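Jisside: the small-things sorting notes

Hi! I'm Mabli Prothero, and this is the readme for Jisside, my running collection of notes and pictures on containers for small stuff. Bowls, boxes, cups, trays, all the things that end up in a row at the back of a table while the work happens in front. If you've used Galon (the older set) most of this will feel familiar, but please skim the part on naming because I changed it.

Containers in a row, four views:
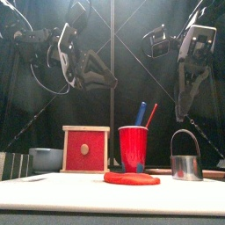
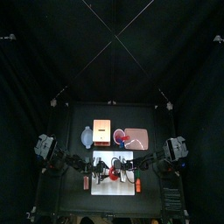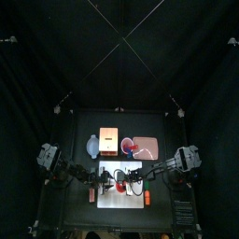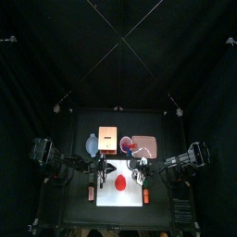

Do I need to download the whole thing to use the container list?

The list lives in its own text file called containers.txt, and you can grab just that. It's tiny. The pictures are in a separate folder, and nothing in the list breaks if you leave them behind.

What's in the folder

There are 206 pictures and 57 written notes. A note covers one table setup, so several pictures can share one note. I keep the notes short on purpose (a few lines each, sometimes just one grumpy one) and they say which containers were out, what order they stood in, and anything that bugged me about the layout. I'd love to tell you they're all equally careful, but the ones from July are a lot better than the early ones!

How I name things

I go by shape first and color second. A bowl is round or oval and open. A box has a top, even if there's a slot in it. A cup is taller than it is wide. A tray is low enough that you can slide something out over the rim. Parri, the first version of these notes, went by color first, and that was a mess as soon as there were 2 blue things in the same row.

Color words are the plain ones: red, pink, blue, tan. If I wrote "salmon" anywhere I was tired, so read it as pink. Left and right are always from where I'd be standing at the front edge of the table, and "back row" means the side farthest from me.

Things I've come to like

Leaving the middle clear. If the containers stay along the back you've got the whole front of the table to spread things out, and you don't have to reach over anything twice.

Keeping the trays at one end. They're so low that they vanish behind anything taller, and then you forget what you put in them. I lost a whole set of spare buttons that way (found them on a Friday, weeks later, still in the tray).

Cups I go back and forth on. Great for long skinny things, annoying for anything you need to find again.

Known problems

Notes 12 and 13 are swapped. I know, I keep meaning to fix it.

Some older notes say "dish" where I'd now say bowl or tray. Check the picture before you trust the word.

The Varavthorpe folder has its own spelling for a few entries and I haven't merged it yet. Please don't do it with find and replace, I tried and got "traytray" all over the place.

Adding your own

Yes please! Write a note of 500 characters or less, put it in the notes folder, and name it after the biggest container on the table. Pictures are nice to have but I'll take a note without any.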